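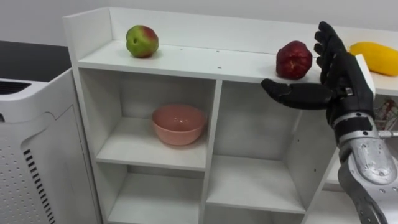 Fruit on top of a white shelf unit.

How Does a Trading Card Get Made?
Updated 22/04/2020

A trading card is a small piece of stiff card with a picture on the front and facts on the back. It might show a ball player, an animal, a race car, or a character from a story. People collect the cards, swap them, and keep them in albums.

We will follow one set from start to finish. It is called Toma Wild Birds. It has 126 cards, and it is made by a company called Zerano.

Planning the set

The first job is the checklist. This is a list of every card that will be in the set, with a number next to each name. In Toma Wild Birds, card 1 is a barn owl and the last card is a wren. The list has to be finished early, and once the printing plates are made it is hard to change.

Next comes the artwork. Some sets use photographs and some use paintings. Toma Wild Birds uses paintings. The artist works on a sheet much bigger than the card, and the painting is scanned into a computer and made smaller. Small details, like the lines on a feather, look sharper this way.

A writer does the backs. There is only room for a few short sentences on each card. Another person checks the facts and the spelling. If a mistake gets through, it is called an error card.

Printing

Cards are not printed one at a time. Many cards are laid out side by side on one large sheet of card stock. Card stock is paper that is thicker and stiffer than the paper in a notebook.

The sheets for this set are printed in the town of Ollmont, where 1,507 people live. The press uses four inks: cyan (a greenish blue), magenta (a purplish pink), yellow, and black. Each ink is put down as tiny dots. If you look at a card through a magnifying glass, you can often see them. From farther away, the dots blend together and your eye sees brown, green, orange, and all the other colors.

The front is printed first on these sheets, then the back. After that a clear coating goes on. It makes the card shiny and helps protect the ink from fingers.

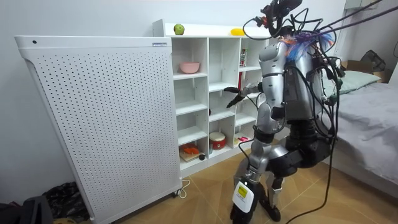
Cutting the sheets

A machine with sharp blades cuts each sheet into strips, and then cuts the strips into cards. The blades have to line up with the printing. If they are a little bit off, the picture will be closer to one side than the other. Collectors call this being "off-center." Look at the borders of any card you own and compare the left side with the right.

Filling the packs

The cards are mixed and put into packs. A pack of Toma Wild Birds has 8 cards in it. Most are common cards. In some packs, 2 of the cards are foil cards, which have a thin layer of shiny metal-colored film.

The wrapper is sealed at both ends with heat. Then the packs go into boxes, and the boxes go to stores. This set went on sale in July.

Why do I get doubles?

A double is a card you already have. When you open your first pack, nearly every card is new to you. When your album is almost full, most of the cards you open will be ones you already own. Trading is a good way to find the last few.

Looking after your cards

Wash and dry your hands first. Hold a card by its edges. Keep cards out of sunlight, which fades the ink. Do not put a rubber band around them, because it will dent the sides. An album with plastic pockets works well. Wirnier makes one with nine pockets on a page, and a plain box with a lid is fine too.

Words to know

Card stock: thick, stiff paper used for cards.
Checklist: the list of all the cards in a set.
Double: a second copy of a card you have.
Error card: a card printed with a mistake.
Off-center: cut so that the borders do not match.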